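Visit report: Drastthorpe manipulation lab
2024-01-16 | Roman Kozłowski
Print this page | E-mail this page

The Drastthorpe lab opened its teaching cells to outside visitors for one afternoon. I attended for Bednarek, where we are deciding whether to record our own demonstrations or buy them in. Our host was Sowmya Thampi, who runs data recording.

The cell we saw is used for cloth tasks on a pine table, with a Franka Emika arm carrying a parallel-jaw gripper and a small camera on the wrist. The current task is towel handling: pinch a folded towel by its edge, lift, unfold, fold again. The target is 150 accepted demonstrations per towel type before any training run is started.
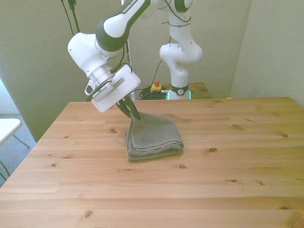
Two teaching methods are in use. In hand guiding, the operator holds the arm and moves it through the task. This is quick to learn, but the operator's hands get into the wrist camera view, and those recordings are trimmed or dropped. In remote control, the operator stays clear of the table. Edmund Laskowska gave us the remote session and needed 14 minutes to bring a new visitor to a first usable recording.

Cloth is harder to teach than rigid parts. Closing the fingers too low picks up two layers, and the operator has no force feedback to warn of it. Thampi's rule is to discard the attempt and restart, with no correction in mid-run.

Open points for us: operator hours per 500 recordings, and who checks them. Jadwiga Dudek will request the recording format before our September review.

Contact: Bednarek visits desk | © 2024 Bednarek | Back to top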